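How to lay click vinyl flooring in a small room

If you've been putting off doing the floor in a box room or a utility, take heart, it really is a weekend's work and most of that is kneeling and measuring. I did ours in September with click planks from Jekus, and I've since done my sister's hallway in Grodville (she paid me in cake, which seemed fair!), so these notes come from two floors and a fair few mistakes.

Bring the boxes into the room and leave them flat, unopened, for a couple of days. While you wait, lift the old carpet, pull out every last staple and run a long straight edge over the subfloor. Dips of more than 4 mm want filling with levelling compound.

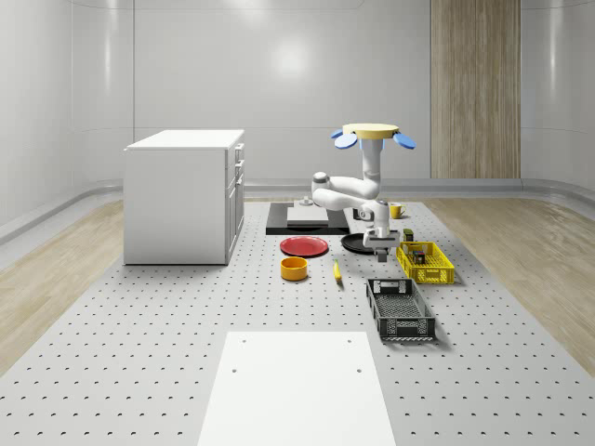
Floors & Flooring

Start with the longest, straightest wall and put spacers along it to leave a 10 mm gap all the way round. The skirting or a bit of beading will hide it later. Lay your first row with the tongue side to the wall, clicking the short ends together as you go, and don't rush it, as everything else follows from that row and a wobble at the beginning only gets worse by the time you reach the far side.

To cut a plank, score it a few times with a sharp knife and snap it downwards. Keep the offcut. Anything longer than 400 mm can start the next row, and that gives you nicely staggered joints without wasting much.
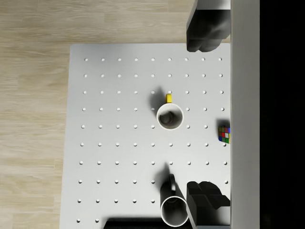

For the second row, hold the plank at a slight angle, push it into the groove and lower it until you feel it drop. If it won't sit down, take it out and look for a crumb in the joint before you reach for the mallet. I cracked two edges learning that.

Round door frames, trim the bottom of the architrave with a handsaw and slide the plank underneath, it looks so much neater than cutting round the moulding. Pipes need a hole a little bigger than the pipe, with a slit cut to the back edge, and a collar over the top.

Once the last row is in, pull out the spacers, fix the beading to the wall (never to the floor itself) and give everything a wipe with a damp cloth.

February 2022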